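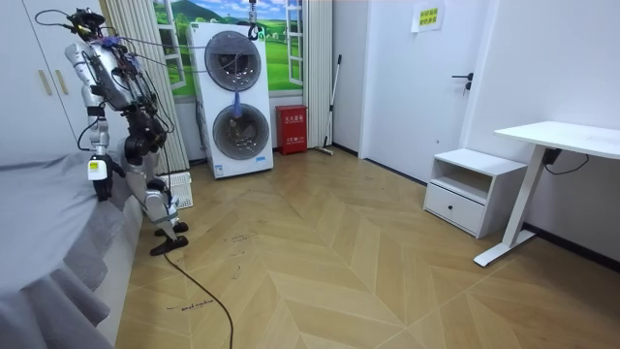
Newsroom > Press releases > Living spaces

Davasden to fit out 652 small rooms at Trurkow with bed and laundry in one space

Last updated: 22/10/2024
Reading time: 2 minutes

Davasden has been chosen to furnish 652 single rooms at Trurkow, a rental development for people living away from home for work or study. Each room will have its own washer-dryer, a tall wardrobe and a bed with a plain boxed base. The first rooms will be handed over in December.

The contract covers furniture, bedding and laundry equipment. Bed linen will be supplied by Dimau, and Yadav will fit the appliances and look after them once tenants have moved in.

The layout was worked out in a furnished room where the bed, the wardrobe and the laundry corner all share the same floor. Tenants at earlier Davasden sites had asked for laundry in the room. Shared laundry rooms were busy in the evenings, and bedding in particular was often left unwashed for longer than people wanted.

The washer-dryer is a stacked white unit, with two round doors one above the other, and stands against the back wall. Stacking keeps the rest of the wall free for a mop or broom and for the fire-extinguisher cabinet.

Bed linen is grey throughout, with a white pillow. Dimau will provide two sets of sheets for each bed, so that one can be in use while the other is in the wash. The sheet is cut generously and hangs down over the front of the base.

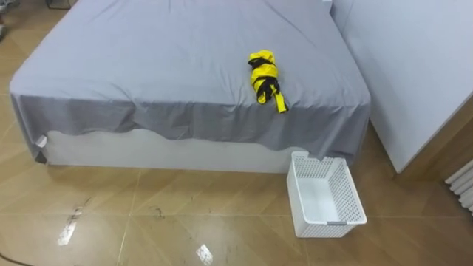
Sheets can be changed from the foot of the bed or from the open side. Tenants will find a short card in the wardrobe explaining how to strip the bed, which programme to use for cotton and how to clean the lint filter. Davasden recommends a full change of bedding every two weeks.

A white plastic basket comes with each room. It is light enough to carry to the bed when stripping it, and small enough to stay on the floor near the machines the rest of the time. Spare baskets will be held at the Trurkow front desk, along with pillowcases and wardrobe keys.

The wardrobe is white with vertical handles near the middle of its doors, and takes full-length coats as well as folded clothes. Pale vertical blinds are included in the contract.
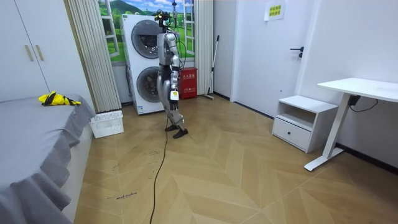
Flooring is a light tan herringbone, chosen to go with the white furniture and easy to sweep. On the back wall there is a mural of green hills and blue sky, painted up as a window. Trurkow will decide before handover whether every room has the same mural – samples of other landscapes are being looked at.

Yadav will service the laundry units once a year and on request. Faults can be reported at the front desk or through the tenant portal. The cost of servicing is part of the rent.

Rooms will be released floor by floor. People already on the Trurkow waiting list will be contacted first.

About Davasden

Davasden plans and furnishes small homes, student rooms and staff housing. Its work includes beds, storage, blinds and laundry corners.

Press enquiries and requests for room plans should be sent to the Davasden press office.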